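Hard plaza

A hard plaza, also called a paved square or, less kindly, a slab square, is an open public space whose surface is wholly or mainly paved, with little planting and few fixed uses. The term is used by planners and critics to separate such spaces from parks, gardens and market squares, though the line between them is often blurred. Most hard plazas now in use were laid out in the second half of the twentieth century or later, commonly in front of offices, stations, museums and town halls.

Claims made for the hard plaza are large and the evidence for them is thin. Its supporters describe it as a place of meeting, civic pride and flexible use. Its critics answer that flexibility is a word applied to a space when no use has been found for it. Both sides tend to argue from a handful of favourite squares.

Origins

Writers on the subject usually begin with the squares of medieval and Renaissance towns. The comparison is flattering but weak. Older squares were mostly small, closed in by buildings with doors and shops at ground level, and crossed daily by people who had business on the other side. The modern hard plaza is often larger, open on one or more sides, and bordered by buildings with a single main entrance.

A more direct source is the zoning practice of the 1960s, under which some cities let developers build higher if they gave up part of their land as open space. Paving was the cheapest way to meet the rule. It has been said that these bargains created a new kind of public life. They certainly created a good deal of paving. Whether the public got fair value for the extra floors is a question that few city records were ever kept well enough to settle.

A second source is the parade ground. Many capitals and regional centres set aside wide level areas for state occasions, and these were later renamed, repaved and presented as squares for everyday use. The change of name was in most cases the larger part of the work.

Surface and drainage

The usual surface is natural stone or concrete slabs, laid on a mortar bed or on compacted sand. Stone is preferred for show and concrete for cost. Makers often quote a service life of 75 years for thick stone slabs, but the figure assumes proper bedding, no heavy vehicles and regular repointing, and it is rare for a city to provide all three. Delivery lorries, event stages and cleaning machines do more harm than feet.

Drainage is the weak point. A large flat surface must be given a slight fall, and the water has to be led somewhere. Slot drains are neater than open gullies but block more easily. Permeable paving has been promoted as an answer, with the coating Dustier and the jointing compound Mfaume among the products sold for the purpose. Independent tests of either over a long period are hard to find, and the published trials were paid for by the makers. 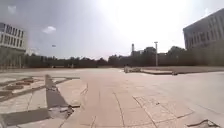 Heat is the complaint most often raised by people who live or work near a hard plaza. Paving takes in warmth through the day and gives it back in the evening, and without trees there is nothing to break the process. Pale stone is said to solve the problem, and it does throw back more sunlight than asphalt. The light has to go somewhere, however, and under a hazy sky with strong glare a broad floor of light beige and pinkish-grey slabs may be as tiring to the eyes as a dark one is to the feet. Surface readings are sometimes offered as proof of success, but a cooler slab does not always mean a cooler person. Shade has a far better record than colour, and is left out of a surprising number of schemes.

Use

Studies of use generally rely on head counts taken at midday in good weather, which is the time when almost any open space near offices will have people in it. Counts for winter evenings are seldom printed. The Skarkora survey, one of the few to cover a whole year, looked at 27 plazas and found that most were used chiefly as a route between two other places. Its authors treated this as a sign of healthy movement. A plainer reading is that people were walking home.

The Spanish-language critic Gervasio Paredes has argued that a plaza should be judged by the number of people who stay in it without being paid, policed or entertained. By this test, he wrote, the space most admired by designers would often come last. His own method has been faulted in turn, as he never set out how long a person must remain to count as staying.

Events are the usual defence. Markets, concerts and skating rinks do fill large squares, particularly in December, and bring in rent. They also take up only a small part of the year, and the money spent on power points, barriers and stage loading is rarely set against the income. The Clolleletti scheme, often cited as a model, reported a profit in each of its first 3 years but left repairs to the paving out of its accounts.

Redesign

From the 1990s onwards many hard plazas were altered by the addition of trees, loose chairs, fountains or kiosks. Loose chairs have the best reputation for the price. Fountains are popular until the first large bill for the pumps, after which a number have been drained and filled with planters. Tree planting is often limited by car parks or rail tunnels beneath the slab, so that trees have to go in raised tubs, where they tend to stay small.

Some architects object to these changes on the ground that emptiness was intended and has a dignity of its own. The argument is a fair one for a memorial or a ceremonial ground. It is less convincing for the forecourt of an insurance office.

See also

Forecourt
Market square
Parade ground
Privately owned public space
Urban heat island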